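공용 의류 보관실 정비 마무리 단계… 다음 달부터 대여 재개

2024/07/06
아가트 마송(Agathe Masson) 기자

주거복지 단체 갈토(Galtow)는 입주민 공용 의류 보관실의 정비 작업이 마무리 단계에 들어갔다고 밝혔다. 해당 보관실은 지난 1월 배관 점검을 이유로 운영이 중단되었으며, 보관 중이던 의류와 침구 1,521점은 인근 옌더(Jender) 창고로 옮겨져 관리되어 왔다.

이번 정비는 바닥 청소, 집기 재배치, 보관 물품 분류의 순서로 진행되고 있다. 갈토 측은 바닥 청소가 완료됨에 따라 스탠드형 집기와 상자를 실내로 들이는 작업에 착수하였으며, 집기의 최종 위치는 출입문의 개폐와 통행에 지장이 없는 범위에서 정할 예정이라고 설명하였다.

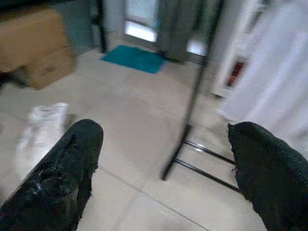

밝은색 타일 바닥 위에 세워진 검은색 스탠드와 골판지 상자.

보관실에는 앞으로 계절 의류와 행사용 의복, 여분의 침구가 구분되어 비치된다. 외투와 정장류는 걸어서 보관하고, 니트와 침구는 접어서 상자에 넣은 뒤 겉면에 품목과 치수를 표기한다. 분류 기준은 정리수납 업체 마이어호퍼(Mayrhofer)가 작성한 지침을 따르며, 훼손 정도가 심한 물품은 재사용 대상에서 제외하여 별도로 처리한다.

창고에 있는 물품은 2회에 걸쳐 반입된다. 1차 반입 대상은 이용 신청이 많은 외투와 아동복이며, 나머지 물품은 1차 분류가 끝난 뒤 순차적으로 옮겨진다. 상자는 한 사람이 들 수 있는 무게로 포장하고, 출입문 앞과 통로에는 쌓아 두지 않도록 하였다.

대여 업무는 다음 달부터 재개된다. 이용을 원하는 입주민은 관리사무실에 비치된 신청서를 작성하여 제출하면 되며, 1회 대여 기간은 20일이다. 기간 연장은 다른 신청자가 없는 경우에 한하여 가능하다. 대여 물품은 세탁을 마친 상태로 반납하여야 하고, 얼룩이나 파손이 있을 때에는 반납 시 이를 신청서에 기재하여야 한다. 재개 첫 달에는 신청이 집중될 것으로 예상되어 접수 건수를 200건으로 제한하며, 초과 신청분은 그다음 달로 이월된다.

의류 기증 접수는 당분간 지노프(Zinov) 별관에서 이루어진다. 기증 가능한 품목은 세탁을 마친 의류와 침구이며, 신발과 속옷은 접수하지 않는다. 갈토는 반입 일정이 확정되는 대로 각 동 게시판을 통하여 세부 사항을 공지할 계획이다. 정비 기간 중 보관실 출입은 작업 인원으로 제한되며, 기존 대여 물품을 아직 반납하지 않은 입주민은 관리사무실로 직접 반납하면 된다.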